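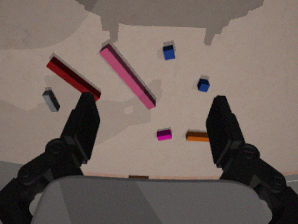 August, late evening

Well, I have finally gone and done it. After six years with Griltine I've moved all of my backups over to Skovberg, and I'm sitting here with a cup of tea gone cold beside me, watching a little green progress bar as if it were the season finale of something. It says the upload will be done by 6 in the morning. It also said that this afternoon, bless it, so I'm not holding my breath.

I should say, in case I read this back next year and wonder what got into me, that I never really fell out with Griltine. They were good to me for a long time, and when my old laptop died the winter we moved to Grurkbridge they gave me back every last photo and every silly half-finished recipe file. But the new plans start at 500 gigabytes, and I have nowhere near that, and the small plan I was on is being retired at the end of the month. I felt a bit like a person living alone who is told the bakery will only sell sheet cakes from now on! Skovberg still has a 100 gigabyte plan, you can pay by the month, and the sign-up page didn't try to sell me a password manager on the way through. 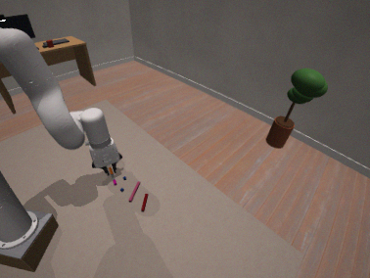
The white arm reaching down over the beige rug.

The moving itself was slower than I'd hoped. There's no button for sending things straight from one service to the other, so everything has to come down to my own computer first and then go up again, and our connection is lovely in one direction and a garden hose in the other. I spent most of the morning in the download window, which quits if you let the computer go to sleep (I learned that one the hard way, over lunch). Then I had to make a new encryption key, and the program told me very sternly to print it out and keep it somewhere safe, so I did, and it's in the folder with the house papers, next to the thing about the furnace.

I put a note on the Chevalier forum before I started, asking if there was anything I ought to know, and people were so kind about it.
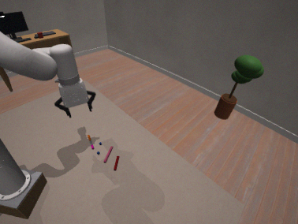

Keep paying for the old one for another month, somebody wrote back, and don't delete a thing until you've restored a whole folder from the new place and opened the files one by one. I've taken that to heart. I had been all set to close the Griltine account tonight, mostly for the pleasure of ticking it off the list, but it can wait. I restored the letters folder after supper and opened every one of them, and of course I got caught up reading and lost a good hour, but they're all there, even the ones in that old word processor format.

What I haven't sorted out is the versions. Griltine kept old copies of a file forever, and Skovberg drops them after a while unless you change a setting, and I'm not sure I found the right setting.
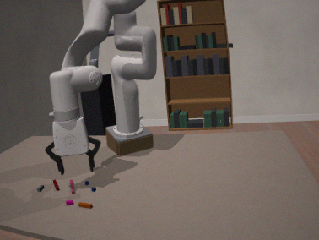 Look under the folder and not under the account, another answer said, it's set separately for each one and the default is thirty days. So that's tomorrow's job, going through the folders with my coffee. The recipes first, I think, because I'm forever saving over those.

The bar has moved a tiny bit while I've been writing. I'm turning off the sleep setting and going up to bed.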